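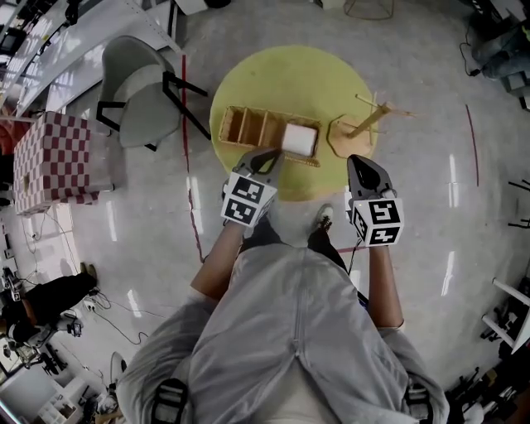
Re: [tabletop-storage] Divided tray or peg stand for small things?

From: Mekdes Woldemariam
To: tabletop-storage list
Month: April

Dear Brenda, dear all,

Thank you for the question, it made me look at my own table again. I answer between your lines.

Brenda Sugden wrote:
> I have room for one organizer only on my round side table.
> Ryan says a tray with compartments, Jade says a stand with
> pegs. Which one do you use more? I have mostly small boxes,
> keys and a few necklaces.

I have both on the yellow table, the wooden tray on the left half and the stand with the dowels to the right of it. So you see that two can fit on a round top, if the tray is not too long. Mine has four compartments with thin partitions. The small white box goes in the compartment at the right end, and I like that I can take it out without touching the others.

For small boxes I would choose the tray without thinking long. A box has nothing to hang from, and on a peg stand it will only lie around the foot. For keys and necklaces the stand is better, because in a tray the chains make knots. I spent one whole evening with a needle on a knot like this and I do not wish it to you.

> Does the stand fall over when it is loaded on one side?

Mine has an octagonal base and did not fall until now. But please look at the length of the pegs before you buy. One of my dowels is long and reaches over the rim of the table, and I caught my sleeve on it more than once. I should turn the stand, but then the long one points at the tray - also not good.

> Mervyn mentioned felt for the bottom. Is it necessary?

Necessary, no. I put it in my old tray from Holroyd and it was quieter, but the dust stayed in it and I took it out again after 3 months. In a plain wooden compartment you can wipe with a cloth and it is finished.

If you really can have only one, I would take the tray and put two hooks on the wall for the necklaces. Perhaps Jade does not agree with me, she has more jewelry than I have.

One question back: what is the diameter of your table? When you send it to the list I can measure my tray and tell you if this size would leave space for a cup.

With kind regards,
Mekdes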